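Ticket 964: Tabletop finish, workroom 2, Nundaston
Opened: May 25, 2021
Category: Furniture / surfaces
Priority: Low
Assigned to: Radu Munteanu
Status: Closed, monitoring

Reported problem

Pale haze on the wooden tabletop in workroom 2, with a faint tacky feel when the forearm rests on it. Requester states that the haze was first noticed in January and that wiping with a damp cloth clears it for an hour or so, after which it returns. No spills reported. The table came from the Nistthorpe office and was refinished there with hardwax oil before the move. Product used at refinishing: Valtora satin, two coats, according to the label on the leftover can.

Initial checks

Room humidity read in the morning and again after lunch. Both readings normal for the building. Radiator is on the opposite wall and was off. Ruled out condensation.

Wiped a test patch with a dry white cotton cloth. Cloth picked up a gray film. Wiped the same patch with a second cloth dampened with plain water. Film smeared and came back as the surface dried. Oil that has not cured usually leaves a yellow mark on cloth and smells of solvent. Neither was found, so undercured oil was set aside as a cause for the time being.

Asked the cleaning contractor what is used on the table. Answer: the general spray from the hall cupboard, every evening, not rinsed. The spray contains a polish. Repeated coats of polish over hardwax oil build up and go cloudy.

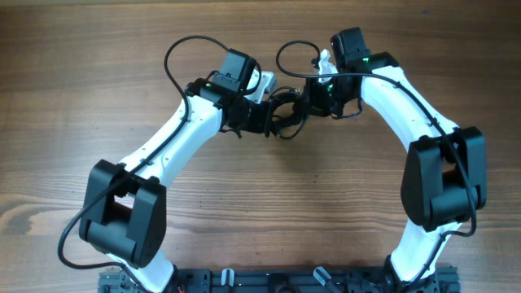 The wood is medium brown with a horizontal grain and darker streaks. The streaks were queried by the requester as possible water stains. They follow the grain and do not change when the surface is cleaned. Treated as natural color and left alone. Do not sand them.

Step 1. Test patch cleaned with wax-and-oil soap diluted per the bottle, white pad, light pressure along the grain. Rinsed with a barely damp cloth, dried at once. Haze gone after one pass. Tackiness reduced but still present.

Step 2. Second pass on the same patch. Tackiness gone. Left overnight. No haze the next morning.

Step 3. Whole top done in sections, two passes each, working from the back edge to the front. Water changed after each section. Total time 100 minutes including drying.

Step 4. Checked with a flashlight held low across the surface. One dull area remained, the size of a dinner plate. A third pass made no difference. The oil is worn thin at that spot.

Step 5. Dull area lightly rubbed with a fine pad and given a thin coat from the leftover Valtora can. Excess wiped off after 15 minutes. Area kept clear for 32 hours. Sheen now close to the rest of the top, slightly darker when viewed from the door. Requester accepts this.

Cause

Polish build-up from the daily spray. The wear at the dull spot is a separate matter and would have needed oil anyway.

Follow-up

Cleaning sheet for the room changed: dry microfiber daily, diluted soap once a week, no spray. A card with the same text is taped inside the hall cupboard. The Hirose desk in the next room has a lacquered top and is not affected; the spray may still be used there.

Reopen if the haze comes back. Include the date and what was last used on the surface.

Comments (3)

dkl_64
Same haze on our dining table. Does the soap need to be the same brand as the oil?

Radu Munteanu
No. Any soap sold for oiled wood. Try it on a small patch first and let it dry fully before judging.

pinegrove
What about white vinegar? Worked for me on a lacquered shelf but I haven't tried it on oil.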